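Filing corner, before the move

Will tidy the wording later. The wood cabinet is the one we're keeping, the rest of the row goes to Zoverholm in October.
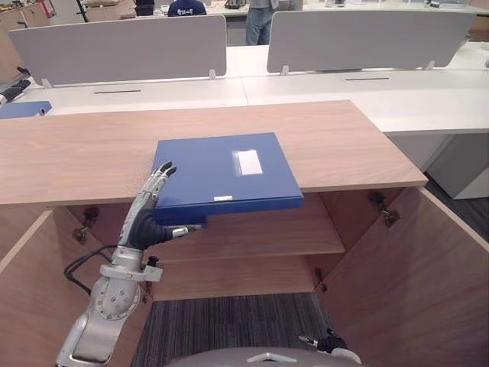

The blue box file on the cabinet top, both doors open

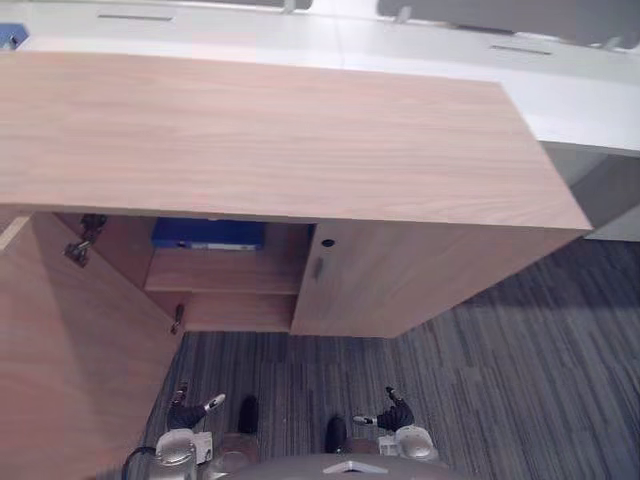 Right door shut, left one open, blue on the shelf

Records and Post Room, Cellano office

Cabinet first. Light wood, doors at the front, a shelf inside. Good hinges, no complaints. Top is wide enough to sort on, so please sort on it and then clear it. Not a parking spot for mugs or half-opened post.

Blue = supplier papers. Has been for years, stays that way. Lie them flat on the shelf, label to the front so you can read it without dragging the whole thing out. White label window on the lid is for the supplier name and the year, nothing else. Pencil is fine. No sticky notes over it, they fall off inside the cabinet and then we get phone calls.

What goes where after the move:

Ďurica invoices – stay here, shelf, left side.
Gundier delivery notes – stay here too, but only the current year. Older ones to Zoverholm.
Everything from the old lease – Zoverholm, box 13 on the list.
Blank forms – bottom of the cabinet, under the shelf. We have 800 of the yellow ones, please use them up before ordering more.
Loose keys – Žofie's drawer. Not the cabinet. Not on top of the cabinet.

Žofie Bednárik has the packing list and the label sheets. Valdis Kalniņš is doing the run to Zoverholm, 2 trips, first one leaves at 8 in the morning so boxes need to be by the lift the evening before. Max 20 kilos a box. He weighed one last time that was nowhere near and was not happy abuot it.

If you take a file out, slip in its place with your name. The old slips were fine, the new ones are thinner, sorry, that's what came. Bring it back the same day if you can. Two people have Ďurica files at their desks right now – you know who you are, Žofie does too.

Close both doors when your done. Left one first, then the right, then the key. It sticks a bit if you rush, so pull the door toward you while you turn. Key goes back on the hook behind the post trays.

Carpet people want the area clear for one afternoon, time still open. Will put it on this page when they ring back. The cabinet gets shifted against the window for that and comes straight back after, please don't start filling the gap with parcels.

More pictures once the rest of the row is empty. Questions to Žofie, extension 13, mornings best.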